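Clearing the white table
May 2019

I have been trying to get the white table back to being a table. Since January it had been where things landed: chargers, a Plastton tub full of screws, two rolls of tape, and the instructions for a Piltar lamp I no longer have. I set aside Sunday morning for it and was finished before lunch.

The method was simple. Everything came off and went on the floor, and only things with a known use could go back up to be sorted. Paper went in the recycling. The screws went in a drawer. Cables I tied up and put in a shoebox, 15 of them, which is too many.
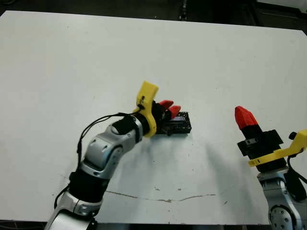 Down to the small black box.

I still don't know where small black boxes should live. They are too big for the screw drawer and they get lost in the shoebox. For now I have given them the lid of the Plastton tub, on the shelf by the door, and I will see if that lasts.

The surface could use another wipe. Specks show up on a matte white top more than I expected when I bought it, and there are a few faint smudges as well. I used plain water and a cloth the first time. Next time I'll add a drop of dish soap.

Next weekend is the shelf under the window, where the old Verkum catalogs are. I plan to keep two.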